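Taron – Greifversuche aus der Metallwanne

Datenkarte, Stand: 29. September 2019

Taron ist ein Projekt in der offenen Werkstatt Wodavitz. Wir bauen dort in der Freizeit eine Zelle mit einem gebrauchten Roboterarm von KUKA, und dieser Datensatz enthält die aufgezeichneten Versuche aus dem September.

Inhalt

Es sind 2779 Greifversuche, verteilt auf 109 Sitzungen. Jeder Versuch hat einen eigenen Ordner mit Gelenkwinkeln, Greiferstellung und Kamerabildern. Die Kamera ist fest montiert und wurde zwischen den Sitzungen nicht verstellt. Zusammen sind es über 4000 Dateien.

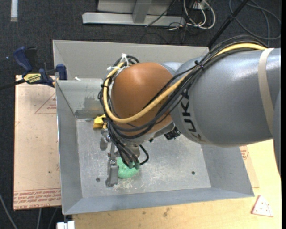 Die Gegenstände werden vor jeder Sitzung von Hand in die Wanne gelegt. Wir haben keine feste Ordnung dafür benutzt, deshalb kann man die Anfangslagen nicht genau wiederholen. Wer das braucht, soll bitte das erste Bild des Versuchs nehmen.

Bekannte Fehler

In 8 Sitzungen fehlt die Greiferstellung, weil das Programm zu spät gestartet wurde. Die Kabel am Handgelenk verdecken manchmal den Gegenstand. Solche Bilder sind nicht entfernt und auch nicht markiert.

Benutzung

Zum Lesen dient das Skript ostermann_lesen.py im Hauptordner. Es braucht den Pfad zu einer Sitzung und gibt eine Tabelle aus. Die älteren Aufnahmen im Format Zalldale kann es noch nicht öffnen.

Korrekturen nehmen wir gern über die Projektseite an, auch sprachliche. Deutsch ist nicht meine Muttersprache.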